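Section 4. Papering a Three-Sided Nook with a Large Floral

Read this through before you open a roll. The wrapper on most paste-the-wall papers says an afternoon is plenty. Maybe it is, in a square room with a flat-painted wall and one person who has done it before. Plan on two days.

Before you start

You need a level, a seam roller, a wide smoothing tool, a snap-off knife with a full pack of blades, and the paste named on your roll. "Universal" paste is a hopeful word. Goodwin and Kesstead papers both take it badly on gloss paint, so sand gloss walls dull and wipe them down first.

Check the batch number on every roll. Ours came marked 274 on all but one, and the shop in Lekham swore the odd one would match. It did not. Send it back.

NOTE: The coverage chart assumes almost no waste. With big flowers and a long repeat you will throw away far more than it allows. Buy one extra roll and keep the receipt.

Hanging the paper

1. Measure the height of the back wall at both ends and in the middle. Use the tallest figure and add 4 inches for trimming.

2. Mark a plumb line on the back wall. Do not use the corner as your guide, however straight it looks. Catarina Magalhães, who checked these steps in her own hallway, found hers leaned enough to tilt every stem on the wall.

3. Lay the first two drops side by side on the floor and line up the pattern before you cut the second one. The repeat on our paper is printed as 22 inches. Measure it yourself.

4. Paste the wall a little wider than the drop. Hang from the top down and smooth outward from the middle.

5. At each inside corner, cut the drop so that it wraps onto the side wall by a quarter of an inch. Start the side wall with a fresh plumb line and overlap that strip.

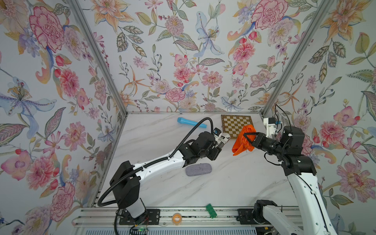
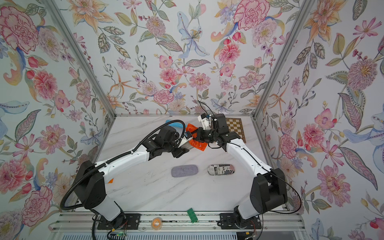
Large floral on the left, back and right walls, with a white marble-patterned surface below.

6. Accept that the match at the corners will drift. Some guides promise a perfect match all the way around. Keegan McPhee has hung paper in Vurham for years and says he has yet to see one in a house older than he is. Put the worse corner on the side you see least.

7. Roll the seams lightly. Pressing hard squeezes out the paste, and the seam lifts later.

8. Trim top and bottom with a new blade for every cut. Yes, every cut – a dull blade drags wet paper and tears it.

CAUTION: Turn off the power at the breaker before papering near an outlet or switch. A wall switch in the off position is not enough.

CAUTION: Do not use a heat gun to speed up drying. The "quick finish" tip that goes around online shrinks the paper and opens the seams.

Drying and small repairs

Leave the nook alone overnight with the door open. Small bubbles often go flat by morning. If one is still there after 7 days, slit it with a blade along the edge of a petal, work in a dab of paste and smooth it down.

"Washable" on the label means a damp sponge. Try it on an offcut before you believe even that. For lifted edges near the floor, see Section 5.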